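4 家庭工作间中的双臂开门装置

4.1 装置构成与搭建条件

本节说明装置的搭建过程。整套系统在第一作者家中的工作间完成，部分零件借用社区共享工坊的铣床和台钻加工。工作间面积有限，靠墙一侧是工作台，另一侧留给机器人底座和门板支架，两者之间的通道只够一人侧身通过。这一条件直接影响了后面的若干设计选择，包括底座的宽度、手臂的安装高度以及线缆的走向。

系统由两条手臂、一个轮式底座和一台控制计算机组成。手臂的关节模组购自Stikia，末端夹爪由我们自行设计，指面贴有一层可更换的衬条。底座框架采用铝型材，连接件在共享工坊加工。控制计算机放在底座内部，电源置于其下方以降低重心。早期版本曾把电源放在后侧，手臂向前伸展时底座前轮载荷过大，地面接缝处容易产生晃动，改为下置后该问题不再影响操作。

被操作对象有两类。第一类是带轮形把手的木门，需要先转动把手，使锁舌退回，再拉开门板。第二类是装有竖直杆形拉手的柜门，只需夹住拉手并沿弧线后拉。两类对象所要求的接触方式不同：轮形把手依靠轮缘上的切向推力，杆形拉手依靠稳定的夹持。我们希望用同一套夹爪完成这两种动作，不在任务之间更换末端。

4.2 仿真环境

在把程序下载到实物之前，全部动作先在仿真中运行。仿真使用我们在Videll上编写的场景文件，包含木门、柜门、两种地面以及双臂模型。场景的几何尺寸可以逐项修改，把手的直径、离地高度和到门边的距离均作为参数给出。这样做的主要目的是检查可达范围，其次是提前发现手臂与门板之间的碰撞。

轮形把手的难点在于观察角度。当夹爪从门的侧面接近时，轮面在腕部视角中几乎退化为一条窄椭圆，仅凭轮廓很难估计其中心位置。图4给出了仿真中的这一情形：黑色夹爪手指位于轮缘下部，轮形把手几乎以侧向呈现，另一条手臂从右侧伸向柜门上的杆形拉手。
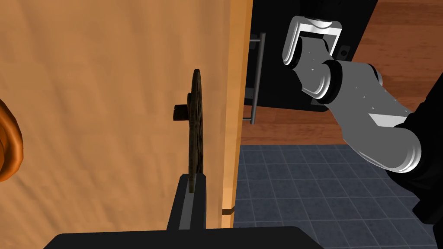 图4 仿真环境中的轮形把手与杆形拉手

针对上述问题，我们没有直接在单帧图像上拟合椭圆，改为在接近过程中保留若干个较早视角下的估计结果，并用关节编码器读数将它们变换到同一坐标系。当轮面的短轴与长轴之比低于阈值时，当前帧的中心估计不再参与更新，只保留轮缘最低点的高度信息。该做法计算量小，在控制计算机上可以与运动规划同时运行。

推动轮缘时，手指的运动轨迹是以把手转轴为圆心的一段圆弧。圆弧半径取轮缘半径减去一个固定余量，使手指始终略微压在轮缘内侧。余量过小时手指容易滑出，余量过大则会碰到中间的转轴。仿真中我们对余量逐档扫描，最终采用的数值与后来实物上调试得到的数值一致，因此没有再为实物单独设置参数。

双臂之间的分工由一个简单的状态机管理。一条手臂处理木门时，另一条手臂可以停在等待位，也可以预先移动到柜门拉手附近。后一种安排能够缩短总时间，但在狭窄的工作间里会带来额外的碰撞约束。状态机在每次切换前检查两臂包络体之间的最小距离，距离不足时令后动作的一方暂停，先动作的一方不受影响。

4.3 实物门板的制作

实物门板由Vojtěch Zelenák制作。门板用旧木门改造，裁短后固定在落地支架上，合页侧加了一根斜撑，防止反复开关后支架变形。轮形把手用硬木板锯成圆形，边缘以砂带打磨，转轴为方形截面。第一版转轴与轮心之间只靠过盈配合，试验中出现打滑，第二版在背面加了一枚横销。

锁体选用Bilyk的普通室内门锁，拆去原有把手后与方轴相连。锁内弹簧的回弹力偏大，单指推动时夹爪关节电流接近上限。我们没有更换弹簧，改为把手指的推动点向轮缘外侧移动，以增大力臂。门边的锁舌导板重新开孔安装，位置比原来略低。安装时以薄垫片调整缝隙，直到手动关门时锁舌能够自行落入。

柜门部分较为简单。柜体是一件旧储物柜，拉手为Pulisley的金属杆形拉手，竖直安装。原有磁吸的吸力随关门位置变化明显，后来改用机械卡扣，使每次开门所需的初始拉力大致相同。柜体底部用两条角铁与地面垫板固定，否则拉门时整个柜体会随之前移。

4.4 试验流程与结果

每次试验从同一等待位开始。操作者在开始前将门板和柜门关到底，并核对底座与地面标记线的相对位置。底座的初始位置在标记线附近随机偏移，偏移量由程序生成，操作者按屏幕显示推动底座就位。一次试验包括转动轮形把手、拉开木门、夹住柜门拉手并拉开柜门四个步骤，任一步骤失败即记为失败，不允许人工介入后继续。

实物试验共进行57次，其中54次完成全部步骤。三次失败中，两次发生在转动把手阶段，手指在轮缘上滑脱；一次发生在夹持杆形拉手时，夹爪闭合过早，只碰到拉手外侧。两次滑脱都出现在衬条使用较久之后，更换衬条后未再出现。因此我们在流程中加入了衬条检查，由操作者在每组试验之前完成。

仿真部分另行运行了700次，用于覆盖实物上不便设置的把手高度和直径。仿真中的失败集中在把手离门边最近的一组参数，此时手指的外侧与门边间距不足，规划器找不到无碰撞的圆弧起点。由于实物门板的把手位置是固定的，该情形在实物试验中没有对应记录。

4.5 与搭建条件有关的限制

工作间的地面并不完全平整，底座在不同位置上的倾角略有差别。倾角由底座内的传感器读取，并在每次试验开始时写入坐标变换，试验过程中不再更新。若手臂伸展引起底座姿态变化，该变换会产生偏差。在现有载荷下偏差小于夹爪的张开余量，未造成失败，但换用更重的门板时需要重新评估。

另一项限制来自门板支架。支架的刚度低于真实门框，拉门时顶部有可见的摆动。我们在支架顶部与墙面之间加了一根拉杆，摆动减小，但未完全消除。接触力数据中仍能看到与摆动频率相符的成分，第5节的力控制分析在处理这些数据时先进行了滤波，滤波参数列于附录B。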